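From the Gripper Bench

Well, friends, it has been a busy stretch at the Rosser workshop, and I've been meaning to tell you how the head camera comparison is going! Tanko Nwachukwu has been trying the Jilloleck and the Prosness side by side (same tasks, same lighting, a great deal of tea), and we now have 2,220 short clips of hands picking up small things in ordinary rooms, bathrooms included.

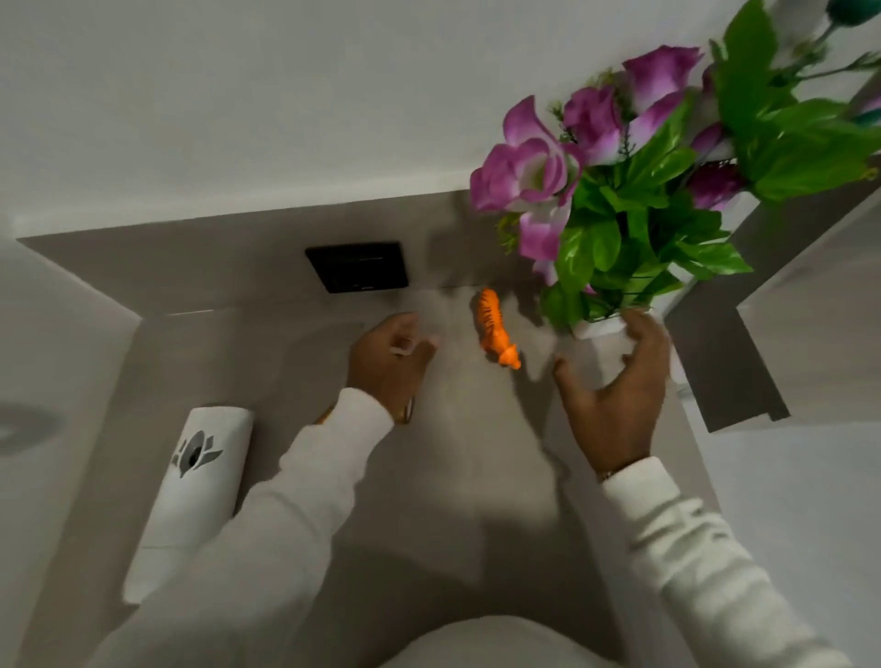
The Jilloleck holds the fingertips nicely when you lean in close, which matters a lot to us, as those clips are what we'll use to choose fingers for the Ollano arm. The Prosness sees wider but gets heavy on the forehead after 45 minutes, and Tanko has the red mark to prove it. We'll start on the soft grippers next, and anyone who'd like a turn with the headset is very welcome to write in.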